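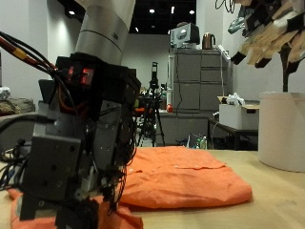
Esperanza Crenshaw wrote in to ask whether she really has to button a shirt before folding it, and I get it, I skipped that for years! My answer is yes, but two buttons will do: the top one and one around the middle.

Section 4. Folding shirts for the Groltent drawer insert

You'll want a clear table for this part, at least as wide as the shirt with its sleeves out. I tried it on the bed once and the mattress kept eating my creases.

1. Lay the shirt face down and smooth it from the collar toward the hem with flat hands.
2. Fold one side in to the middle of the back, then bring the sleeve straight down along that fold.
3. Do the same with the other side. (If the sleeves overlap a little, leave them.)
4. Fold the hem up 2 inches, then fold the shirt in half toward the collar.
5. Turn the whole thing over and tug the collar straight.

Note: The small insert holds 13 shirts standing on edge and the large one holds 20. Thick flannel takes up more room, so stop when you can't slide a hand in beside the last shirt.

Caution: Let ironed shirts cool before they go in. I put a warm one away last December and it came out with a fold line I had to steam twice.

6. Stand each shirt in the insert with the folded edge up, and push the divider in until it clicks.

For sweaters, skip to Section 5.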